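14/07/2023
Texto: redação

"O arquivo começa na cozinha": conversa com uma organizadora de papéis de família

Ela trabalha há anos com papéis dos outros. Cartas, recibos, cadernos de receitas, escrituras, boletins escolares. Pediu para não aparecer com o nome, pois muitos clientes moram na mesma cidade e ela prefere que ninguém seja reconhecido por meio dela. Recebeu-me numa tarde de chuva, no segundo andar de um prédio em Prudholm, e a conversa durou mais do que tínhamos combinado.

Comecei por perguntar como se chega a uma profissão assim. "Cheguei pela morte do meu avô", respondeu. Ele deixou um armário cheio e a família queria deitar tudo fora num fim de semana. Ela pediu duas semanas. Demorou quatro meses. "No fim tínhamos 540 documentos guardados e dois sacos para reciclar. A minha tia ainda diz que eu devia ter feito o contrário."

Depois disso uma vizinha pediu ajuda, e depois uma prima da vizinha. Durante algum tempo trabalhou na Trosent, uma pequena empresa de mudanças que oferecia também o serviço de triagem. Aprendeu lá a fazer orçamentos, que era a parte que lhe faltava. Saiu porque queria trabalhar mais devagar.

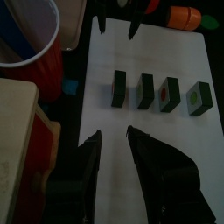

A primeira visita

Na primeira visita não toca em nada. Senta-se com o cliente e pergunta o que ele tem medo de perder. "As pessoas dizem sempre as fotografias. Mas quando falamos um pouco mais, aparece outra coisa: uma lista de compras, um bilhete na porta do frigorífico, a letra da mãe." Ela toma nota disso num caderno e é por aí que começa a procurar.

Perguntei se os clientes não ficam impacientes. Ficam, disse ela, sobretudo os filhos que vêm de longe e têm o bilhete de regresso marcado. Agosto é o mês pior. As famílias se juntam, alguém abre uma gaveta, e no dia seguinte toca o telefone dela. "Em agosto eu não resolvo nada, só ponho em caixas e escrevo a data na tampa. O resto fica para o outono."

O trabalho com as caixas tem regras simples. Uma caixa para cada pessoa da família, e uma última para aquilo que não se sabe de quem é. Os clips de metal saem todos, porque enferrujam e marcam o papel. Os elásticos também. Ela escreve a lápis, no verso, e com pouca força. As caixas compra na Hashmi, uma papelaria que fica perto da estação, e confessou que já pagou demasiado por caixas bonitas que não fechavam bem.

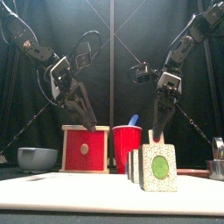 Há uma decisão que ela nunca toma no lugar do cliente, a de destruir cartas. Já encontrou cartas de amor que não eram do marido, e cartas de um irmão de quem a família não falava. "Eu leio só o necessário para saber onde arrumar. Se percebo que é uma coisa íntima, fecho num envelope e entrego na mão. O que a pessoa faz depois, não pergunto." Uma senhora queimou o envelope sem abrir. Outra telefonou passados dois anos para agradecer.

Quis saber a sua opinião sobre digitalizar tudo, que é hoje a solução mais recomendada. Ela fez uma cara de dúvida. Digitaliza, sim, mas depois da triagem. Contou o caso de um cliente que pagou para passar tudo ao computador e ficou com uma pasta onde os ficheiros tinham apenas números. "Ele tinha a desordem do avô, agora em formato pequeno." Nos trabalhos dela, cada ficheiro leva o ano, o nome da pessoa e uma palavra sobre o assunto. Quando não se conhece o ano, escreve-se a década com um ponto de interrogação.
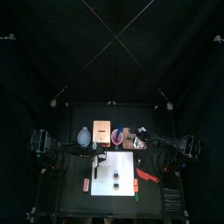 Fotografar documentos em casa é possível, garante ela, mesmo com um telefone modesto. O mais difícil é a luz, que vem da janela por um lado só e deixa metade da folha cinzenta. Também conta muito a superfície onde se trabalha. Um tampo preto, com panos escuros à volta, é o que ela aconselha para o papel antigo, que assim se separa bem do fundo e mostra as margens inteiras. Para recibos muito finos o conselho é outro - uma folha branca por baixo, caso contrário o escuro passa através do papel e a tinta lê-se mal. E as mãos lavadas e secas, sem creme.

Falámos por fim de dinheiro. Ela cobra por dia e não por caixa, para não ter interesse em que as caixas sejam muitas. No inverno dá também um curso na Trimetti, uma escola de formação para adultos, com turmas pequenas, e lá pede que cada aluno traga 100 papéis seus, de qualquer tipo. "No primeiro dia trazem contas da luz, porque têm vergonha. No terceiro dia já trazem as cartas." 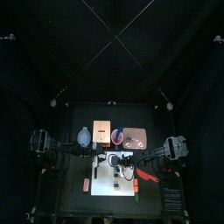

Antes de eu sair, perguntei pelo armário do avô. Continua com ela, agora no corredor, e tem dentro as caixas já fechadas e uma ainda aberta, a dos papéis sem dono. De vez em quando uma tia reconhece uma assinatura e um papel muda de caixa. "No mês passado foi um recibo de um alfaiate. Pensávamos que era do meu avô, mas as medidas eram de um homem muito mais alto." Estão ainda a tentar descobrir quem era.

Artigos relacionados
- Como guardar cadernos de receitas sem estragar a lombada
- Heranças pequenas: o que fazer com os objetos que ninguém pede
- Caligrafia antiga para principiantes
- Entrevista: uma encadernadora e a sua oficina

Última atualização: há 2 dias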